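Pradby Tabletop Planner

Motion planning and perception software for small-arm bench cells
Product page, catalog section: Software

Overview

Pradby Tabletop Planner is a software package for robot arms working over a flat surface. It takes in camera data, finds the objects on the surface, works out which ones the arm can reach without disturbing the others, and sends a path to the arm controller. It runs on an ordinary Linux workstation. It does not need a graphics card for planning, but the perception module runs faster with one.

The package is sold to labs, training centers and integrators who already own an arm and want to stop writing their own glue code. We do not sell arms, grippers or cameras.

What is in the package

Scene Builder. Turns depth and color data into a list of objects with a position, an outline and a confidence score. Shapes can be taught from a CAD file or from 2 views of the real part.

Path Server. Plans joint motion with collision checking against the arm, the tool, the table and every object in the list. Speed and acceleration limits are set per tool.

Task Editor. A step editor for pick, place, push and sort jobs. Steps can be written in the editor or in Python, and a job can mix the two.

Replay. Records joint states, camera data and planner decisions on one clock. Any run can be stepped through later at any speed, including backward.

Working with close-packed parts

Most support calls in earlier versions were about parts that touch. If two parts share an edge, a simple segmenter will often report them as one object, and the planner then tries to grip across both. Version 3 splits touching parts by color, by outline and by height, and uses whichever cue is strongest. If no cue is strong enough, the object is marked "merged" and the Task Editor can call a push step before trying a pick.

The planner also keeps a clearance value around the tool. With a thin tool the value can be set low enough to come down beside a part without touching its neighbor. With a wide tool the same layout may have no valid path, and the Path Server will return the name of the object that is in the way.
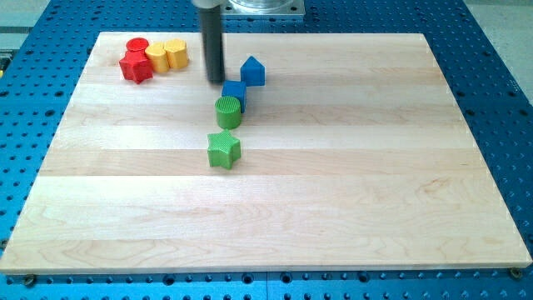 Page 2

Colored shape blocks on a wood board are the layout we use for the starter project. The sample job covers cylinders, stars, a cube and prisms, with sorting by color as the first exercise and sorting by shape as the second. Open board space is treated as a place zone by default. The zone can be redrawn in the Task Editor by dragging its corners.

Wood grain and plank seams can show up as false edges when the outline cue is set too high. Leave the setting at its default on wood surfaces and raise it only on plain ones. Tables with a hole grid can be masked by entering the hole spacing, or by drawing a work area that stays inside the board.

Specifications

Planning rate: up to 200 candidate paths per request
Objects in one scene: 691 maximum
Shape library: 3,738 entries supplied, user entries unlimited
Camera inputs: 2 included, more by license
Interfaces: Python, C++, ROS 2, plain TCP
Operating system: Ubuntu 22.04 or 24.04
License: per workstation, perpetual, first year of updates included

Requirements

A six- or seven-axis arm with a joint position or joint velocity interface. A calibrated camera with depth output. 16 GB of memory. A wired network connection to the arm controller. Wireless links are not supported for motion.

Tool models must be entered before first use. This includes fingers, mounting plates, housings and anything else fixed to the wrist. A missing part in the tool model is the most common cause of contact during commissioning.

The Path Server is not a safety device. Emergency stops, guarding and speed monitoring must be provided by the cell.

Known issues in 3.2

Clear plastic covers on the wrist may be left out of the self-filter and show up as a floating object. Add the cover to the tool model to clear it.

Replay files over 40 GB open slowly. Split long sessions by job.

The Task Editor does not save the zoom level.

Ordering

PB-TP-1 Tabletop Planner, single workstation
PB-TP-5 Tabletop Planner, five workstations
PB-TP-C Extra camera input
PB-TP-U Update plan, one year

Orders in North America are handled by Nukatgate. Ask for Anum Swati for quotes and school pricing. Technical questions before purchase go to Jawad Rind at Pradby. Please include the arm model, the controller software version and a drawing of the tool.

Page last revised 4 September 2026

Related items: Pradby Calibration Kit, Pradby Replay Viewer (free download), Drusitz driver pack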